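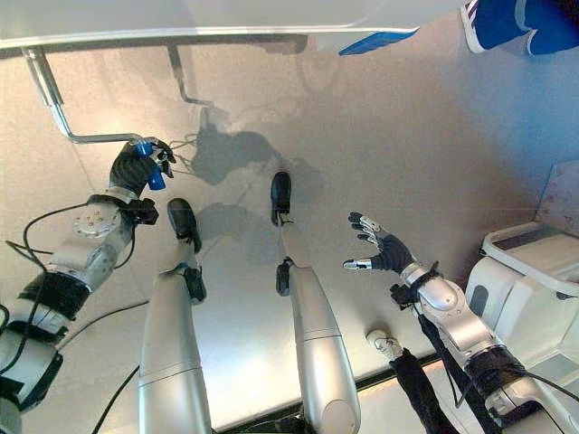 By Dougal Pringle | Posted 2/1/18 | Filed under: Sheds, Wundthorpe

Refitting a grip on a bent metal handle

A grip that slides off will do so while you are being watched by a relative. Mine was a Paline, in the blue they must have bought by the tanker, and it had been twirling since Christmas. Set aside an evening and most of your dignity.

1. Get down on the floor. Benches are recommended by people who own benches. A pale, hard floor is good for finding whatever you drop, and bad for everything from the hips down.

2. Twist the old grip off. Don't lever it with a screwdriver unless you fancy a trip to Cruickshank for a new one.

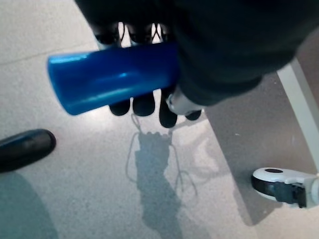 Can I reuse the old grip?
If it isn't split and the bore is still round, wash it in warm soapy water and let it dry overnight.

3. Clean the rod with metho and a rag. Then clean it again, having seen the colour of the rag.

4. Wipe a little metho inside the grip and push it on in one go, turning as you push. Dawdle halfway and that's where it lives now.

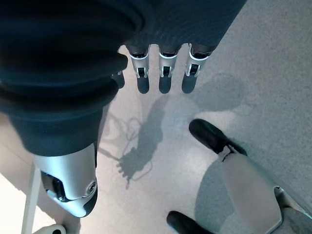

Should I glue it?
Only when it still turns after a full day's drying, and then with a thin smear of contact adhesive near the open end.

5. Leave it alone for 4 hours. I managed two, and had to start over. 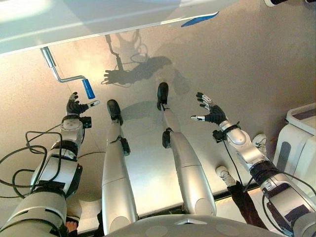

6. Test it by pulling hard, straight along the rod. If it shifts, go back to step 3 and swear quietly. My neighbour in Pirnside uses hairspray in place of metho and swears a good deal less, but his shed smells like a school formal.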